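Orchard Notes: Pear Storage and Ripening

Most of the complaints we receive about pears each August concern fruit that was picked at the wrong stage. European pears ripen from the core outward. If they are left on the tree until the flesh feels soft, the center is usually brown and mealy by the time the fruit reaches the kitchen. They should be picked mature but hard, chilled, and then brought up to room temperature to finish.

The usual field test is the tilt test. Hold the fruit in the palm and raise it until it is horizontal. A mature pear separates cleanly at the point where the stem meets the spur. If it resists, leave it and test again in a few days. Do not pull or twist. A torn spur costs next year's fruit at that position, and a pear with its stem pulled out tends to rot from the cavity.

Skin color is a weaker guide than many growers assume. On some varieties the ground color moves from dark green to a lighter green at maturity, and the lenticels turn from white to brown. On russeted varieties neither change is easy to read. The pressure tester kept in the Inbridge packing shed may be borrowed by any member. Take readings on two opposite cheeks of each fruit, with a thin disk of skin removed first, and discard any reading taken over a bruise.
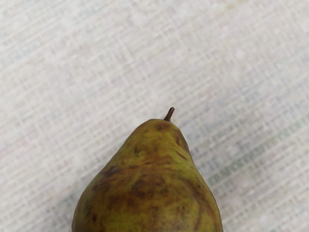 Chilling requirements differ by variety. Bartlett will ripen with very little cold, although a short period in the cooler makes the result more even. Winter pears such as Anjou and Comice need several weeks. Without it they may stay firm for a long time and then shrivel without developing much flavor. Store them as close to 30 degrees Fahrenheit as the equipment allows, with high humidity. The sugar in the flesh keeps mature pears from freezing at that setting, but a cooler with a poor thermostat can drift low enough to do damage. Check it with a separate thermometer placed at the back of the bottom shelf.

The cooler at Lovlow has been serviced and is available again. It holds 50 standard boxes. Members may reserve space for up to 5 boxes each until the end of the season. Label every box on the short side with name, variety and picking date. Apples may not go in the same room - they give off enough ethylene to shorten the storage life of the pears.

To ripen, move only the fruit needed for the week and hold it at 65 to 70 degrees in a single layer. Above 85 degrees ripening becomes irregular and the flesh may break down. Test by pressing gently beside the stem. When the neck gives slightly, the pear is ready to eat or can go into the refrigerator for 2 or 3 more days.

Povilas Kivi will run the picking demonstration at the Tredau block on Thursday, 3rd August. Bring a bag with a smooth lining and trim your fingernails, as punctures account for a large share of the culls. Anyone who still has scion wood labels from the March grafting session should return them to him there. Reservations for the cooler can be made at the same time or by leaving a note in the Inbridge shed.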